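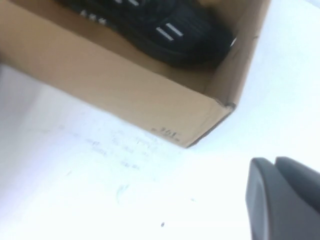
Figure 1. Black shoe in an open cardboard box.

Do food columns change what families cook?
Ashwin Gowda and Kaiwen Dong

1. Why we asked

Food writers like to say their recipes end up on the family table. We had doubts. Kaiwen's mum has a drawer full of clippings and cooks the same lentil soup she cooked before she owned any of them. We wanted to know whether readers of a weekly cooking column make the dishes in it, or just enjoy reading about dinner.

2. What we did

We used the healthy eating column in the Nulville community paper, which runs one recipe a week. In November we left a short survey at the Crabtree Street library and got 70 replies. We then asked 5 households to keep a dinner diary for 4 weeks. One gave up in the second week, and we have left its pages out.

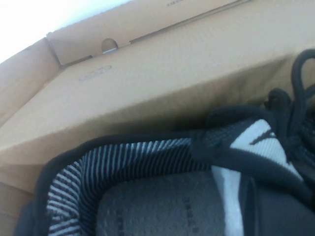

The diaries were meant to check the survey, as people tend to be generous about their own habits when a form asks them. We told the households to write down takeaway and toast as well. Whether they did is another matter.

3. Results

Most people who filled in the survey said they had cooked from the column "recently". We should have defined that word. The diaries were much less flattering. Across all the pages we kept, only two column recipes turned up, both from the same kitchen, and one was the barley salad with the barley swapped for rice.

The column's own website says its most popular recipe has been saved by some 323 readers. We don't think a save means much. Ashwin has saved it himself and has never bought a beetroot.

4. Problems

People who pick up a food survey in a library probably like food more than their neighbours do, so our survey figures are likely too high. The diary group is tiny. We also asked nothing about cost, and several people wrote in the margin that the ingredients were too dear or hard to find in Nulville.

5. What we would change

Ask for shopping receipts, and run the diary over winter as well, when the column moves on to stews.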